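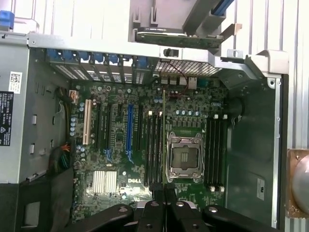

3.2 Disassembly of desktop towers

The second stream in the study was desktop computers taken in at the Tisthorpe reuse site between the start of the trial and the end of September. The site received 594 machines in that period. Of these, 117 were towers with two-processor workstation boards, and they were handled apart from the rest. Boards of this kind hold more memory and more metal than an ordinary office board, and they sell for more when they still work.

Each tower was laid on its side on the bench with the side panel off. Work followed a fixed order: drives, add-in cards, power supply, heat sink and fan, processor, memory, and then the board itself. Figure 2 shows a Dell tower with a processor socket empty and its metal bracket and latch lever exposed. Memory slots stand on both sides of the socket, and the expansion slots are grouped on the other half of the board, past the left bank.

Processors were taken out before the memory. The pins in the socket bend easily, and a dropped module can ruin a board that would otherwise have been sold. Workers were asked to fit a plastic cover over any socket that would stay open for more than 30 minutes. Covers were supplied by Plorex in two sizes, and the smaller one did not fit every bracket.

Memory modules were released at the latches and placed in antistatic trays, sorted by capacity. Modules with no readable label went into a separate tray and were tested later. Coin-cell batteries were pried out with a plastic tool and put in a lidded tub. The small finned heat sinks on the chipset were left in place unless the board had already failed its test, as removing them often tore the pads beneath.

Boards were then graded on the Atinga sheet used elsewhere in the project. Grade A boards went back to stock with their original case. Grade B boards were sold without a case. Grade C boards were sent to Dilteck for metal recovery, together with loose cables and damaged cards.

Time was recorded per tower from the first screw to the last tray. Pauses for tool changes were included, but lunch breaks were not. Cases with missing screws or a bent rear panel were timed in the same way and marked on the sheet.

Figure 2. Open Dell tower on its side, with an empty processor socket.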